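件名: Re: [dewan-cc] 春からの練習と、引退するしないの話

みなさん、こんばんは。ラフリです。

ヴィットリアさんのメール、昼休みに読んで、そのあと仕事が手につきませんでした(笑)。ひとまず引用しておきますね。

> Vittoria Pagano wrote:
> Sarkmontとの試合で代表チームのメンバーから外れて、正直
> まだもやもやしています。去年の成績は悪くなかったと
> 思うんです。選考の基準を先に教えてもらえていたら、
> 冬の過ごし方も違ったのに。
> 3月の練習には出ますが、トップチームで続けるかどうかは
> 少し考えさせてください。

いやあ、わかります。わかりすぎます。わたしも外された年がありまして、あのときは道具袋を押し入れの奥に突っ込んで、春まで見ないふりをしていました。で、春になって開けたらグローブがかちかちになっていて、油を塗りながら「なんだ、まだやる気あるじゃないか」と自分で思ったんですよね。

成績の話ですが、スコアブックをめくってみました。ヴィットリアさん、Dewanに入ってからの通算が1123ランです。これで「もう若い子に譲ったほうが」なんて言われたら、こっちの立つ瀬がないですよ! わたしなんて500を超えたのがやっと去年で、しかもそのうちのかなりの部分は、相手の守備がボールを見失ってくれたおかげです。

ただ、選考する側の事情も少しだけ。あの試合は左投げのスピンが多い相手だとわかっていたので、右打ちと左打ちを交互に並べたかったそうです。だったら事前にそう言えばいいのに、というのはまったくその通りで、そこはわたしからも言いました。次からはメンバー発表の前に、外れる人には電話を一本入れる、ということでいいんじゃないでしょうか。メールだと冷たく見えますし。

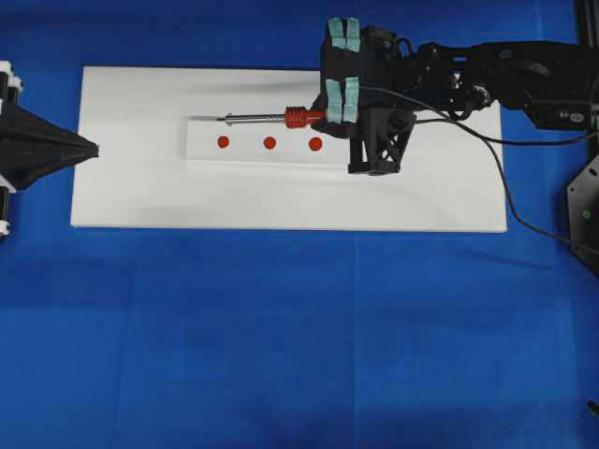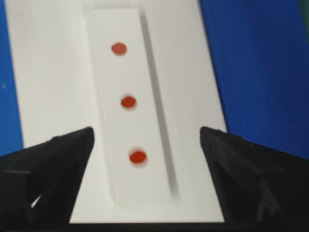

モウシュミさんからは、電話もいいけれど、シーズンの初めに何を見て選ぶのかを紙一枚にして全員に配ってほしい、と返事が来ています。打率だけなのか、守備や練習の出席も入るのか、それがわからないまま冬を越すのがいちばんつらい、とのこと。あと、選ぶ人が毎年同じなのもどうなんでしょう、とも書いてありました。耳が痛いです。わたしも選ぶ側に入っているので。

紙一枚の件は賛成です。下書きはわたしがやりますが、文章が長くなる癖があるので(このメールを見ればおわかりですね)、どなたか容赦なく削ってください。ドマンスキさん、どうでしょう。前に会則を半分にしてくれた腕前、忘れていませんよ。

それから春の練習のこと。グラウンドは3月も午前中は取れました。朝9時集合で、ネットは2面使えます。午後はサッカーの人たちが入るので、昼には撤収です。参加費は一人500円、シーズン分をまとめて払う人は3000円でお願いします。新しいボールを買ったら会計がすっからかんになりました。去年の赤いボールは縫い目がだめになっているものが多いので、打撃練習用に回します。

相手チームのほうは、Huslowから練習試合の誘いが来ています。20オーバー制で、向こうは若手中心になるらしいです。うちは今のところ参加の返事が11人に足りません。ジャヤシンハさん、肩の具合はいかがですか? 投げられなくても、スリップに立っていてくれるだけで全然違うんです。前の試合で後ろに抜けた球の数を思うと、いまだに夜中に目が覚めます。

で、ヴィットリアさん。トップチームで続けるかどうかは、もちろんご自分で決めてください。引き止めのメールみたいになってしまってすみません(まあ、引き止めているんですけど)。セカンドに移って下の子たちと打つのも楽しいと思いますし、両方に少しずつ出るのだってありです。わたし個人としては、あなたが3番にいると後ろで待っている間の気持ちがまるで違うので、もう1シーズンだけでも一緒にやりたいです。19歳の連中も、口には出しませんが、あなたのバックフットの打ち方をネット越しにじっと見ていますよ。真似をしては空振りしています。

Huslow戦の出欠は、このメーリングリストに返信でお願いします。個人宛てに送られると、わたしが必ず数え間違えるので。車を出せる人はそれも書いてください。

長々と失礼しました。

ラフリ

追伸: 去年の最終戦のあと、ロッカーに緑のヘルメットが残っていました。心当たりの方はご連絡ください。サイズはかなり小さめです。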